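Kunda 試合配信用遅延送出ユニット
メーカー：Kivham
国内取扱：Flaltivwood
カテゴリー：大会運営機材 ＞ 配信・観戦 ＞ 遅延送出
在庫：受注生産
ページ更新日：2024年1月9日

製品概要

Kundaは、対戦ゲームの大会で観戦用映像を一定時間遅らせて送出するための専用機です。観戦クライアントの画面、選手カメラ、実況席の音声、ボイスチャットの収録系統をまとめて受け、系統ごとに設定した遅延量で出力します。入力は12系統で、すべて独立に遅延量を指定できます。

ゲーム内の観戦機能にもディレイ設定はありますが、選手カメラや会場音声には適用されません。カメラと音声だけが先に出る状態では、選手の表情やコールから次の動きが読み取れてしまいます。Kundaでは全系統を同一の内部クロックに載せるため、観戦画面とカメラ、音声の相対位置は遅延量を変更しても維持されます。

想定している用途は、MOBA、タクティカルシューター、格闘ゲームのオフライン大会およびオンライン予選の中継です。実況席をスタジオに置き、試合会場と分ける構成にも対応します。

遅延バッファ

遅延バッファは内蔵SSD上に確保されます。電源断の際も、直前まで書き込まれた区間は保持され、再起動後に続きから送出するか、バッファを破棄して待機画面から始めるかを選択できます。初期設定は「破棄」です。

遅延量は1秒単位で指定し、系統ごとの上限は3,000秒です。大会規定で試合ごとに遅延量が異なる場合は、プリセットに登録しておくと、進行卓からの呼び出し操作だけで切り替わります。プリセットは14件まで保存できます。

遅延量を増やす方向の変更では、不足分が貯まるまで待機画面または直前の静止画を出力します。減らす方向の変更では、次の三つの動作から選びます。

即時ジャンプ：指定した遅延位置まで映像と音声を飛ばします。
区切り待ち：進行卓から「試合間」信号を受けた時点で飛ばします。
緩速追従：再生速度をわずかに上げて追いつきます。音声はピッチ補正されます。

試合中の変更には「区切り待ち」を推奨します。「緩速追従」は休憩時間中の映像に使う想定で、競技画面への適用は設定画面で明示的に許可するまで無効です。

一時停止（ポーズ）との連動

試合中のポーズは、遅延送出でもっとも扱いにくい部分です。会場ではすでに再開しているのに、配信ではこれからポーズに入る、という時間差が生じます。Kundaは会場側の時刻と送出側の時刻を別々に表示し、進行担当とディレクターがそれぞれ自分の側の時刻だけを見て作業できる画面構成になっています。

審判卓からポーズ信号を送ると、信号はバッファ内の該当位置にマーカーとして記録されます。送出位置がマーカーに到達した時点で、スイッチャーへの接点出力、字幕装置への通知、実況席への表示が同時に動作します。マーカーは手動で追加、削除、移動ができ、種別は「ポーズ」「再開」「ラウンド終了」「試合終了」「任意」の五つです。

ポーズ区間を配信上で切り詰める機能は搭載していません。遅延量が区間ごとに変動し、試合後の検証で時刻の突き合わせが困難になるためです。

選手側への漏れ対策

本機の出力には「公開」と「内部」の区分があります。公開に割り当てた出力は、設定した最小遅延量を下回る値に変更できません。最小遅延量の変更には管理者用の物理キーが必要で、変更の履歴は操作記録に残ります。

内部に割り当てた出力は遅延なしでも使用できます。審判モニターや技術スタッフの確認用です。内部出力を選手の視界に入る位置のモニターへ接続しないでください。会場の大型スクリーンは、選手席から見えない配置であっても公開側に割り当てることを推奨します。

プリセット呼び出し、最小遅延量の変更、出力区分の変更、マーカー操作はすべて時刻つきで記録され、CSV形式で書き出せます。書き出したファイルには改ざん検出用のハッシュ値が付きます。

進行卓 Dantas（別売）

DantasはKunda専用の進行卓です。プリセット呼び出しキー、マーカーキー、「試合間」信号キー、緊急待機キーを備えます。緊急待機キーは長押しで動作し、公開側の全出力が待機画面に切り替わります。バッファの書き込みは継続されるため、解除後は途切れた箇所から再開できます。

Kunda本体とはLANケーブル一本で接続し、給電も同じケーブルで行います。Dantasを二台接続した場合は、先に操作権を取得した卓が主となり、もう一方は表示専用になります。操作権の移譲には主側の承認が必要です。主側の通信が失われたときは、副側で操作権を強制取得できます。

Dantasを使用しない場合は、ブラウザの管理画面から同じ操作が可能です。ただし緊急待機は管理画面に用意していません。

主な仕様

型名：Kunda
入力：12系統（SDIまたはネットワーク映像、系統ごとに選択）
出力：入力と同数。公開／内部の区分を個別に設定
対応フォーマット：1080p（59.94／60）
音声：エンベデッド、およびアナログバランス
最大遅延量：3,000秒
設定単位：1秒
プリセット：14件
外部同期：ブラックバースト、3値同期
制御端子：LAN、接点入出力
消費電力：最大50 W
電源：AC100 V、二重化対応（予備電源ユニットは別売）
設置：19インチラック、1U
冷却：前面吸気、背面排気
付属品：電源ケーブル、ラック取付金具、管理者用物理キー（二本）、待機画面用テンプレート

仕様は予告なく変更することがあります。

設置上の注意

実況席の近くにラックを置く場合はファンの動作音に注意してください。静音モードに切り替えると回転数の上限が下がりますが、周囲温度の許容範囲も狭くなります。

吸気側に他機器の排気が当たる配置は避けてください。上下に発熱の大きい機器を積むときは、1U分の空きを設けます。

観戦クライアントを動かすPCの映像出力は、可変リフレッシュレートを無効にしてから接続してください。有効のまま接続すると入力側でフレームの重複または欠落が発生し、カメラ系統との位置合わせに誤差が出ます。観戦PCを複数台使用する場合は、全台で同じ出力設定にします。

外部同期を使用しない構成では、最初の入力系統が基準になります。基準系統には、休憩中も信号が途切れない機器を割り当ててください。

導入時の確認手順

電源投入後、管理画面で全入力の信号を確認します。次に、テスト信号を全系統へ同時に入れ、出力側で映像と音声のずれを測定します。ずれがある系統は、フレーム単位の補正値を入力して合わせます。

続いて公開側の最小遅延量を設定し、物理キーを抜きます。キーを挿したままでは、管理画面の上部に警告が表示され続けます。

最後に、審判卓からポーズ信号と再開信号を送り、送出位置がマーカーに達した時点で接点出力が動くことを確かめます。遅延量を本番の値にしたまま確認する場合は、その時間だけ待つ必要があります。短いプリセットを確認専用に一件用意しておくと作業が早く済みます。

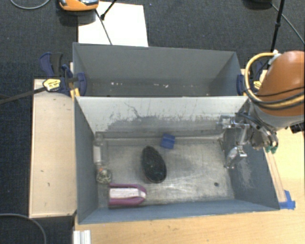
大会サーバー側のディレイと本機の遅延は併用できますか。

併用できます。観戦クライアントの映像にはサーバー側の遅延がすでに含まれているため、本機では選手カメラと音声の系統に、その分を加えた値を設定します。管理画面の「系統オフセット」にサーバー側の秒数を入力すると、以後のプリセット呼び出しでも差分が自動的に加算されます。

ファームウェア更新

更新はLAN経由またはUSBメモリで行います。更新中は全出力が停止します。大会当日の更新は避け、更新前に設定の書き出しを行ってください。一つ前の版への差し戻しは管理画面から可能ですが、二つ以上前の版に戻すにはFlaltivwoodでの作業が必要です。

2月に公開予定の版では、マーカーの一括読み込みと、任意マーカーへの名称付与に対応します。現行の設定ファイルはそのまま使用できます。Dantas側の更新は不要です。

保守と貸出

保証期間は納品日から一年です。SSDは消耗品扱いとなり、書き込み量が規定値に達すると管理画面に交換予告が表示されます。交換は前面のスロットから行えますが、通電中の抜き差しには対応していません。

保守契約を結んだ機体は、故障時に代替機を先行発送します。代替機には、預かっている設定ファイルを書き込んでから出荷します。設定ファイルを預けていない場合は初期状態での発送となります。

単発の大会向けには、Kunda本体とDantas一台を組み合わせた貸出セットがあります。貸出機の操作記録は返却後に消去されるため、必要な記録は返却前に書き出してください。貸出期間の起算日は発送日の翌日です。

関連製品

Dantas 進行卓
Kunda用予備電源ユニット
Kunda用交換SSD
接点中継ケーブル（審判卓接続用）
管理者用物理キー（追加発行。機体の製造番号が必要です）

見積もりの依頼には、使用する系統数、外部同期の有無、希望納期を記載してください。貸出の場合は会場での設営開始日もあわせて必要です。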